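Brestton Camera Club Forum > Gear Talk > Used tripods: is the Bundetti worth 300? 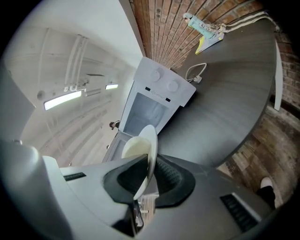 Replies (6)

flashcurtain
Found a used Bundetti carbon tripod for 300 at the shop on Flandow Street. No center column, three leg sections, one foot missing. I shoot mostly birds and the occasional unwilling nephew. Worth it?

grain_elevator
For 300 I'd want all the feet.

C. Fuentealba
I've had mine since college and it has outlived two camera bodies. Replacement feet are easy to find. Check the leg locks though, they get gritty and then you're the person at the marsh swearing at 6 am.
Constanza

oldmirrorbox
Disagree with Constanza. The locks are bad from the factory. I bought a Snorradóttir, aluminum, 33 bucks at a yard sale, and it holds a long lens fine. Weighs as much as the nephew.

C. Fuentealba
You also told us in January that your Snorradóttir head droops in portrait mode.

oldmirrorbox
It settles. You aim a little high and wait.

flashcurtain
So the choices are gritty or droopy. Does anybody know if the Bundetti takes a normal 3/8 head? The guy at the shop said "probably" and went back to his sandwich.

grain_elevator
Mine did, after I took out the reducer bushing. Use a coin. Mine came out in pieces, so maybe use a better coin.

C. Fuentealba
Yes, 3/8. And offer him less, it's been in that window since last summer.

flashcurtain
Offered 250. He said 300 and he'd look for the foot. Going back tomorrow.

oldmirrorbox
Bring a level. And a chair, if he's looking for the foot.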